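Prerwood Newsletter Index, README

Plain text index of the Prerwood neighborhood newsletter, all the back issues we could get hold of. Started by Asuka Takagi, typed up mostly by Ifor Sayce. Still in progress. Sorry for the mess in the notes column.

What's in it
index.csv - one row per article
people.csv - names, with spellings as printed
missing.txt - issues we don't have

Columns: issue, page, title, author, topic, notes. Topic is free text, so search "garden" AND "gardens" or you'll miss half. Recipes are under food except the early ones, which are under home. Will fix.

Covers 45 issues. Issue 30 is a photocopy, last page too faint to read, titles only. Ads not indexed. Lost cat notices are, Chiharu wanted them.
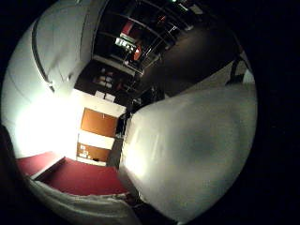 No. 19, p. 13

Dates: month only, the printed ones are unreliable. The September issue came out twice one year with diferent covers, both are in, second one marked b. Page numbers start from the cover except where the printer started from the inside page. Check notes.

Known problems
- Skjelbred spelled three ways in people.csv, all the same Jonatan
- commas inside titles break the older rows, open with quotes on
- the Kinoshita column on pruning has no author in the first few, probably Kinoshita but left blank
- topic empty for most of the letters pages

Corrections go to Zachary MacDonald, put the issue and page in the subject line. Scans not included, too big, ask if you need a page. Free to use and copy, just keep this file with the othres.

To do: letters pages, merge the two food topics, find no. 2.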